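Home | Guides | FAQ | Reader Mail | Contact

Teaching a Robot by Showing It: Questions We Keep Getting

August, by the Hirkmont desk

We review automation gear for small offices and workshops. Since the Tovis and Clivik kits went on sale, most of our mail has been about one claim, that you can show a robot a chore and it will pick it up. These are the questions that come in most, with our answers. We don't sell any of it.

Is "teaching by showing" the same thing as programming?

No. Nobody types in a path. A person does the job, the motion is recorded along with video, and software is trained to produce similar motion when it sees a similar setup. The sales pages call this learning. We'd call it copying with some give in it. How much give is the whole question, and it's the number you will have the hardest time getting out of a vendor.

What are the ways of showing?

Three are common. You can grab the arm and push it through the job. You can sit at a set of controls, or hold a second, smaller arm, and drive the robot from there. Or you leave the robot out of it, put something trackable on your wrists, and do the work with your own two hands while a camera watches. Sellers like the third best at the moment. It is the cheapest and the fastest, and it makes the nicest video.

Why would anyone record human hands if the robot doesn't have any?

Speed, mostly. When we drove an arm by remote control, one paper clip took longer than a whole handful did by hand. The catch is that your fingers do things a two-jaw gripper can't. You press down with one finger while two others pinch. You feel that a clip is hooked on its neighbor before you see it. The recording gets where your hand went. It gets very little of how hard you pushed, and for tangled things that's most of the job.

Is sorting clips a fair test?

It's a good one, and we wish more demos used it. Binder clips are stiff, and you can pin one with a fingertip. Paper clips hook together. Put both on one table with a two-part organizer marked for each, and you have a small job that any office worker can do half asleep, with plenty in it to trip a machine.

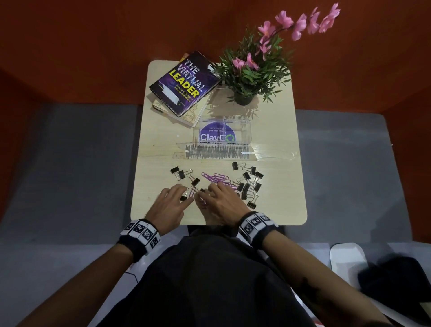

One clip job doesn't tell you much about the next one, a reader wrote to us after our last update, and she had spent a month of evenings finding that out. She recorded 400 rounds of putting away stationery and was pleased with the result until she swapped in a bin of a different shape. The arm kept going to where the old one had been. Her view was that we go too easy on the vendors, and on this point we agree with her.

What are the checkered wristbands for?

They're markers. Each square pattern can be told apart from the others, so software that knows the size of the squares can work out where the wrist is and which way it's turned. It is old, plain technology and it works well when the camera can see it. Roll your forearm too far, or pull a sleeve down over the band, and it can't. Note too that a band tracks a wrist. The fingers have to be worked out some other way, and that part is usually a guess made by another piece of software.

How many recordings do I need?

More than the box says. The Tovis starter guide talks about an afternoon. We kept 1,425 recordings of a single sorting job before the failures stopped looking random, and we had thrown out plenty on top of that. One Clivik sales rep told us 3,000 was "comfortable." We asked what happened at half that and are still waiting for the answer.

Should I tidy the table first?

Not if your real table is messy. Leave the books, leave the plant, let the light throw shadows where it likes. A robot trained only on a bare surface tends to get confused the first time somebody sets down a notebook. But move things between recordings. If the same book sits in the same corner every time, the software may lean on it as a landmark, and you won't find out until you put the book back on the shelf.

Do I have to do the job perfectly?

You have to do it the same general way, and you have to leave some mistakes in. Drop a clip and pick it up. Pull two apart. A set of flawless recordings shows the machine nothing about what to do when things go wrong, and things go wrong a lot. What hurts is switching methods halfway through, such as raking the pile with your fingers one day and picking singles the next.

The demo video looked great. Why are you so sour about it?

Ask how many tries it took. Ask if the video was sped up. Ask who set out the parts, and if the same person chose which try to post. The Phillips test sheet, which we borrow for our own reviews, asks for 6 runs in a row with nobody touching anything in between, on a layout the robot has not been shown. Of the two kits we've tried it on, neither got through. Both makers had videos on their front page that same week.

Is remote control any better, then?

For the data, often yes. Everything you record is something the arm can really do, because the arm did it. For the person at the controls it's slow, tiring work, and tired people record bad motions. Budget for breaks. Be wary, too, of any live demo where you can't see who else is in the room. A remote-controlled robot and a trained one look identical from the front row.

So is it worth buying one?

For a lab or a school, maybe. For clearing an office desk, no. Somebody will spend weeks showing the robot a chore that takes a minute, and then stand next to it to catch the drops. We'll test again when the next Clivik update is out.

Can I send in my own results?

Please do, failures above all. Include how many recordings you made, how many you threw away and what you changed between runs. We don't print success rates without those.

Contact the Hirkmont desk | Copyright Hirkmont, all rights reserved | Back to top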